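**Pranville soybean growers open their gates for harvest supper**

PRANVILLE – Soybean growers across the Skalldale district are throwing open their gates this October, and everyone's invited to supper!

The Skalldale Harvest Supper returns to the Lomgate Hall with 18 farm families cooking, pouring and telling stories about a season that started cold and finished beautifully. Last year 661 people came through the doors, and the hall has set up extra tables out the back to make room for more.

"We grow this crop all year and then watch it leave on a truck," said supper organizer Uchenna Onuoha, who farms with her sister on the Bakalis road. "This is our chance to put it on a plate for our neighbours – and my goodness, they can eat."
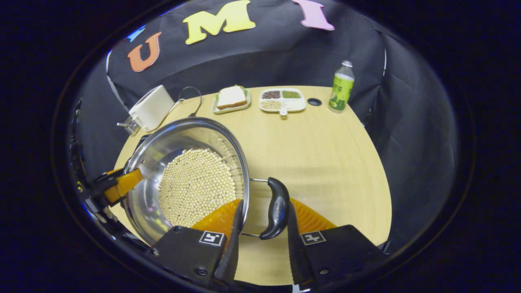
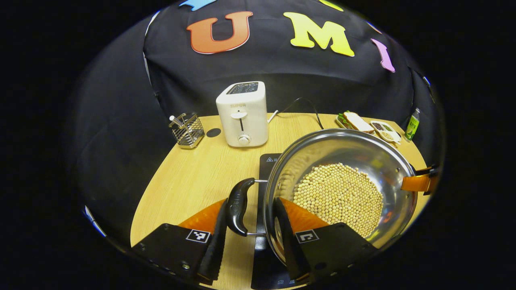

**Food & Farming**

The menu includes slow-baked beans with maple, fresh tofu, a smoky chili and soy milk pudding for the kids (and for anybody else who gets there in time). Guests can also tour 2 working farms in the afternoon, with wagons leaving the hall at 1:30 p.m.

Proceeds go to the Pranville school kitchen, which needs another $3,000 for its new stove. Supper is served from 5 p.m. and tickets are available at the hall door.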